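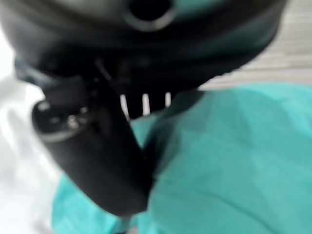

Black and teal, up close.

I got to the shop in Irnardale a little after nine and the owner was already on her second coffee, sorting buttons into a muffin tin. She's been reupholstering chairs and couches for 20 years, the last 15 of them in this same building on the Mosquera road, and she talks the way she works - fast, and with pins in her mouth.

I asked how she got into it. "A bad couch," she said. "My aunt gave it to me when I moved out and it smelled like a wet dog. I took the cover off to wash it and then I couldn't get it back on, so I had to learn!" She figured it out from a library book and a lot of staples (she still has a scar on her thumb, which she showed me twice).

These days most of her customers drive over from Brimport with dining chairs, and they nearly all want gray. She'll do gray. She'd love to talk you out of it, though. "You're going to look at this thing every day with your cereal. Get a color! I had a man cry over a mustard armchair, and he meant it in a good way."

What about price? I'd brought a footstool of my own, so I had a stake in this one. She turned it over, poked the webbing and told me $133, fabric included, and that the legs were nicer than I deserved. I said fine. She said most people go quiet at that point and start telling her what a new one costs.

"And I tell them, go buy the new one. Sit on it for 2 winters and then call me."

We got onto mistakes after that. The worst was a loveseat where she'd run the velvet upside down on one cushion, so it looked like a whole different shade once the sun hit it. She didn't see it until it was in the customer's living room. "I drove home, I ate a sandwich, I drove back and took the cushion."

She doesn't take on apprentices but she does run an evening class in May, footstools only, bring your own pliers. I asked if mine could count as homework. "No," she said, and put it on the shelf behind her with a ticket on it.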